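ROBOTICS CLUB NEWS

Quick one from the robotics room, typed between classes so forgive the spelling.

Two arms are up on the rail and both are running off the same program as of March. Big thank you to everyone who stayed past 6 to get the cabling sorted. We lost most of February to a dodgy connector on the elbow joint and then to arguing about zip ties. Sorted now. Zip ties won.

The project this term is called Plerar. Short version for parents: two arms, one table, a pile of ordinary stuff, and the arms have to share the work. Pick up, hold, pass, put down. Sounds easy. Your toddler can do it. Took us 19 tries to get one clean handover, and that was with a sponge.
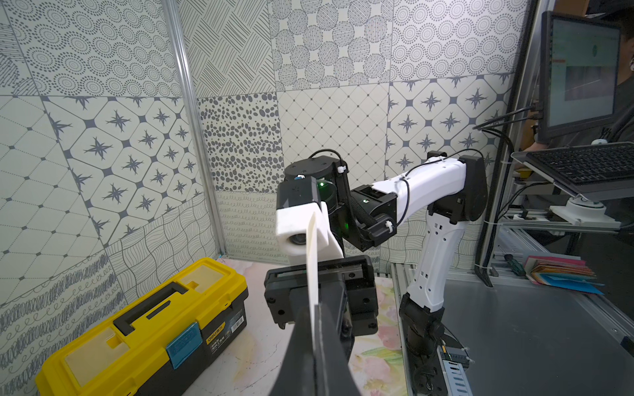 Photo: Robotics Club, wrist camera

The toolbox is the one everybody asks about. It's the hard object for the term. Two things to beat, the carrying handle and the latch on the front. The Year 9s reckon handle first, steady it, then go for the latch with the other arm. The Year 11s reckon that's wrong and have written a whole page on the whiteboard about why. Both groups get a go. Please leave the whiteboard alone till then.

Names, for those who missed the vote. Left arm is Hina, right arm is Nyanda. Julari came second and has been saved for the next build, whenever we can afford one. No more suggestions please, the box is full.

Scores so far. We've logged 208 practice runs since the start of term and 60 of those count as clean, meaning nothing dropped and no human hand went in to help. Soft things are still the worst. A hard object stays the shape you left it. Anything that crumples is different every single time, so the program can't just repeat what it did last go. The junior group has started keeping a notebook of grips that worked, with little drawings, and its honestly more useful than the log file.
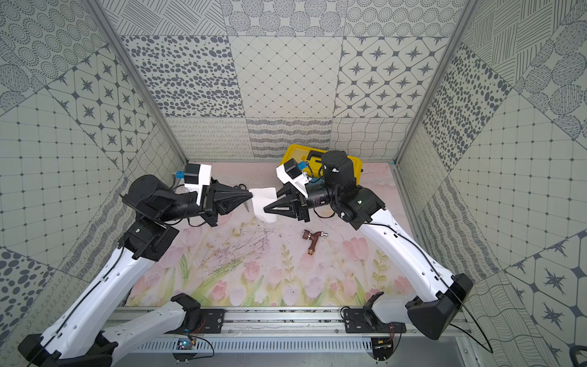

Ayten Tuncer

Both grippers in at the middle is the bit we've been working toward. Getting one arm to a spot is fine. Getting two there without them knocking elbows took a lot of slow runs and one very loud clunk (nothing broken, a mount had to be reprinted, thanks to the Year 10s for doing it over lunch).

The faucet and the scissors are on the object list as well. Faucet is a nice one for grip practice, funny shape, no obvious side to grab. Scissors are handled by the senior group only, same rule as last year, and they go back in the drawer at pack up. Not on the bench. Not in someones pencil case.

What's coming up:

Demo for families at the end of term, 5.30 pm start in the robotics room. Each group gets one run with the object of their choice. If it fails it fails, we clap anyway.

Regional entry forms need to be back to the office before the holidays. We can only send 2 teams. If your kid wants in, they need to have done at least one full session driving and one full session logging. Logging is not the boring job, the judges read the logs.

We still need: spare USB cables, a desk fan that works, and odd household objects for the arms to practise on. Nothing glass, nothing with batteries, nothing you want back in perfect condition. Drop them at the front office marked ROBOTICS.

Newcomers are welcome from Year 7 up, no coding needed. Come at lunch, bring your lunch, eat it outside first.

Next update when the toolbox is open.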